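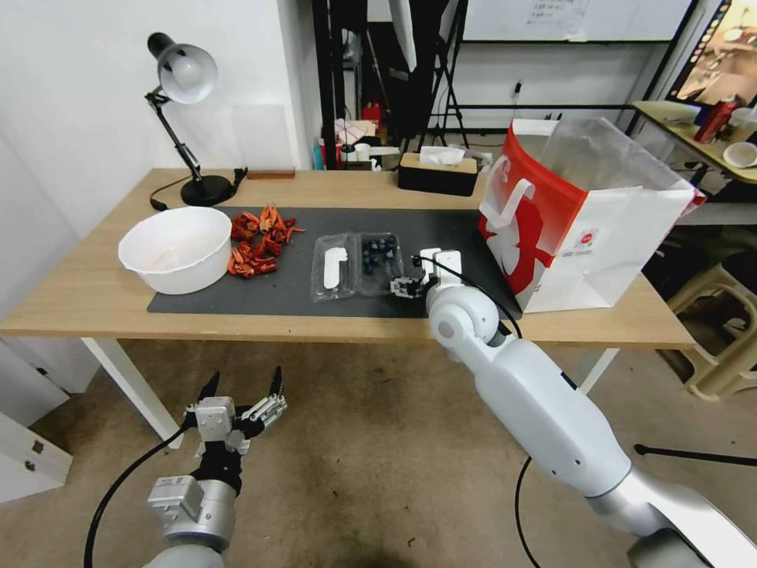
Lista: fermentos-y-conservas
Asunto: Re: Arándanos en salmuera, ¿alguien lo ha probado?
Fecha: 22 de julio de 2025

Hola a todos:

Contesto debajo de cada párrafo, que si no me pierdo.

> Tengo arándanos de sobra y me gustaría fermentarlos en lugar de
> hacer mermelada otra vez. ¿Cuánta sal ponéis? He leído de todo, desde
> el 2 % hasta el 5 %, y no sé a qué atenerme.

¡Hazlo, por favor! Es de lo mejor que he sacado de un tarro este año. Yo pongo un 2 % del peso de la fruta, en seco, sin añadir agua. Para la última tanda lavé 2730 gramos y los repartí en tres tarros de los de goma. Con el 5 % me quedaron comestibles, pero sabían a aceituna, y para eso ya tengo aceitunas.

> ¿Hay que pincharlos? Los míos tienen la piel bastante dura y me da
> miedo que se queden enteros sin soltar nada.

Pincharlos uno a uno es un suplicio. Yo aplasto un puñado con el mazo, los echo al fondo con la sal y pongo los demás encima, enteros. Al día siguiente ya hay jugo de sobra (en la cocina de mi casa en julio, claro; en mayo tardaron casi tres días). Muévelos un poco por la mañana y por la noche y ponles un peso, que flotan como corchos.

> Otra cosa: ¿admiten picante? Tengo guindillas secas del año pasado y no
> sé si es una barbaridad.

Ninguna barbaridad - a mí me entusiasma. Una guindilla seca por tarro, sin semillas, y si te gusta más fuerte la abres a lo largo. La tanda picante acabó triturada y colada, y con un queso curado está tremenda. También la uso para barnizar costillas al final del asado.

Con los tarros, un aviso: los Brandes de cierre a rosca no dejan salir bien el gas y hay que abrirlos a diario. Los Ostby con goma me han ido mucho mejor, aunque la goma se tiñe de morado y ya no hay quien la limpie.

Por cierto, quien siguiera el hilo del vinagre: el de ciruela ya está embotellado y el de manzana sigue turbio. Le doy hasta que termine el verano.

Si pruebas los arándanos, cuenta a qué día los pasas a la nevera. Yo los paso al quinto, cuando todavía pican un poco en la lengua, y tengo curiosidad por saber si alguien aguanta más.

Un abrazo desde Grusora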